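Why does cloth go wrinkly?

Pull a T-shirt out from the bottom of the drawer. Wrinkles. Loads of them. Nobody put them there on purpose, so where do they come from?

First you need to know what cloth is made of. Get a cotton hanky and look really close, with a magnifying glass if you've got one. Tiny threads going over and under each other, like a basket. That's weaving. Now pull one thread out and untwist it. Even tinier hairs! Those are fibres. A cotton fibre is much thinner than a hair off your head.

Cotton comes from a plant. Wool comes off a sheep. Polyester is made in a factory from oil, which sounds mad but it's true.

Now the wrinkly bit. Inside each cotton fibre are long, long chains, far too small to see, even with your magnifying glass. The chains hold on to their neighbours. Think of a line of children holding hands. Bend the cloth and some of them have to let go. Leave it bent and they grab hold of somebody new, and now the cloth wants to stay bent. That's a crease.

Water makes it easier for them to let go. So does heat. So a wet shirt scrunched up in the basket all night comes out far worse than a dry one.
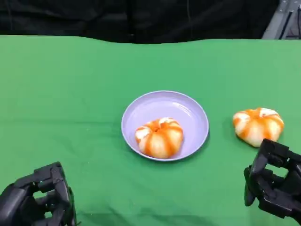 And that's how an iron works too, only backwards. Heat and steam make the chains let go, the iron presses everything flat, then it cools down and they hold hands again in there new places. Flat ones this time. Irons are very hot so leave that part to a grown up.

What about wool? Wool is springy. The fibres are curly, a bit like tiny springs, so when you squash a jumper it mostly bounces back. Polyester doesn't soak up much water, so the hand-holding trick hardly happens. School trousers often have polyester in them. Linen is the worst, it creases if you so much as sit down.

People used to flatten sheets with a thing called a mangle. Two big rollers and a handle. Nii Essien's gran had one in the shed in Loncombe and he says you had to mind your fingers.

Try it yourself

You need: two cotton hankies, or two bits cut from the same old pillowcase (ask first). A bowl of water. Two heavy books.

Dip one hanky in the water and squeeze it out. Keep the other one dry. Scrunch both into balls. Wrap the wet one in a plastic bag so the book dosen't get soggy, wrap the dry one as well to be fair. Book on top of each. Leave till after tea. Then take them out, open them up and let them dry flat. Which one is worse? Draw both.

Then try again with a wool sock.

Words to know
Fibre: a very thin hair that thread is made from.
Weave: to cross threads over and under to make cloth.
Crease: a line left where cloth has been folded or squashed.

Next time, why do jumpers shrink?

© Skovow Pages for Children. Questions? Ask a grown up to write to us at the Costen office. Back to top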